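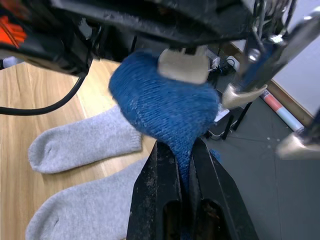 # Household and Shop-Floor Chores by Machine: Frequently Asked Questions

Last revised January 6, 2018. The Lonesis Office of Public Inquiries maintains this page for residents, employers and care providers. It covers the chore studies carried out under the Villden program.

## General questions

**Can a robot do household chores today?**

A few, under limited conditions. Machines that vacuum a flat floor or cut a lawn have been sold for years. Chores that call for picking up, turning over and putting away ordinary objects remain in the research stage. Lonesis does not know of any product it could recommend to a household for general laundry, dishes or tidying.

**Why does the program study socks?**

A sock has no fixed shape. It bunches when lifted, twists when pulled, and may lie differently each time it is set down. A machine that has learned where to hold a cup has learned very little about where to hold a sock. The same trouble comes up with towels, gloves, cable, bags and most soft packaging, and for this reason the results are of interest to employers as well as to households.

Socks are also inexpensive, familiar, and difficult to damage in a way that matters.

**What does the hanging task consist of?**

Socks are laid out on a wooden table beneath a plastic hanger fitted with metal clips. The two arms must take up a sock, bring it to a clip, open the clip, place the fabric in its jaws and let go without pulling the sock back out. A person does this with little thought. For the machine each of those actions is a separate problem, and an error in the first is carried through to the last.

**Why are two arms used?**

One arm can lift a sock. Attaching it to a hanger that swings freely is another matter, as the clip tends to move away when it is pushed. With two arms, one can steady or open the clip while the other brings the fabric. The arms must then work very close together, and much of the program's effort goes into keeping them from striking each other.

## Results and reliability

**How often does the machine succeed?**

In the June series, 400 attempts were recorded on the hanging task. Of these, 92 ended with the sock held in a clip and both arms clear of the hanger. An attempt was scored as a failure if the sock fell, if the clip closed on the gripper, or if a member of staff had to step in for any reason.

Lonesis publishes the figure without adjustment. Readers will sometimes see higher numbers for similar work elsewhere. Before comparing them, please check whether the socks were placed by hand in the same position every time, and whether the attempts that were stopped early were left out.

**Which part goes wrong most often?**

The clips. They are small, they hang close to one another on thin wires, and they catch. A gripper that reaches for one may close on several. Cameras also have trouble with thin, shiny metal seen against more thin, shiny metal, so the machine is often unsure which wire belongs to which clip.
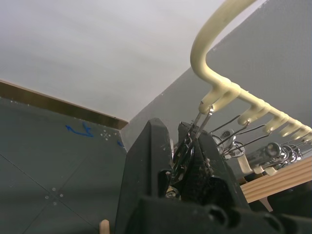
Tyson Petrenko wrote to ask why the program does not simply replace the clips with something easier for a machine to hold, such as a wide bar or a set of large hooks. He noted that factories have long changed their parts to suit their equipment and saw no reason a laundry line should be treated differently.

The suggestion is a fair one, and commercial laundries may well follow it. Lévesque, a partner in the program, already uses wide rails on its own sorting floor. The Villden studies keep to ordinary household items on purpose. A family should not have to replace the contents of its closets before a machine can be of use, and a result obtained with special hangers would tell such a family very little.

**Is the machine slow?**

Yes. Speed is held down during trials for safety and so that each movement can be reviewed. Faster settings have been tried on the lifting step alone. They have not been approved for work near the hanger.

## Questions from employers

**Could the same equipment work on our shop floor?**

That depends on how much your parts vary. If they are rigid and arrive in the same position, conventional automation is likely to cost less and perform better, and we would advise you to speak with a supplier of such equipment first. If your work involves soft goods, mixed bins or frequent changes of product, the Villden findings may be of use to you. They should be read as research results — they are not a specification.

**Will it replace staff?**

The program has no finding that would support a reduction in staff. At present each station requires a trained person close at hand during operation, and that person could hang the socks a good deal sooner than the machine does.

**What does a trial station require?**

A firm table, a fixed overhead rod, steady lighting, and floor space for the arms, their power supply and cabling.
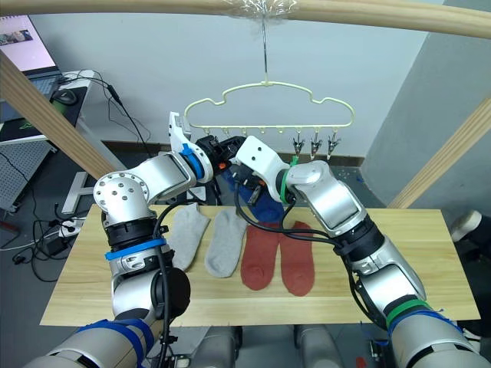 Employers should also allow room for a desk and computer within sight of the table, so that the person supervising can follow the arms and the screen together. The walking path to that desk must be kept free of cables wherever the layout allows. Bolting the rod to an existing wall is permitted only after an inspection by the site's own maintenance department.

**What software is used?**

Trials are run and logged with Wavever. Partner organizations receive a license for the length of their agreement. It is not offered to the public, and Lonesis cannot give support for copies obtained in other ways.

## Questions from households and care providers

**May I volunteer my home for a study?**

No home studies are open at this time. Names are not being held on a waiting list.

**My relative has difficulty with laundry. Is there anything suitable now?**

Simple aids remain the better choice. A lowered rail, larger clips or a seated folding table will help many people. An occupational therapist can advise on these, and Lonesis does not charge for copies of its leaflet on the subject.

**When will a machine be able to do all of the laundry?**

Lonesis does not issue forecasts.

**How may I send a question?**

Write to the Office of Public Inquiries or telephone the main switchboard and ask for extension 1591. Please state whether you are writing as a resident, an employer or a care provider. Questions of general interest may be added to this page.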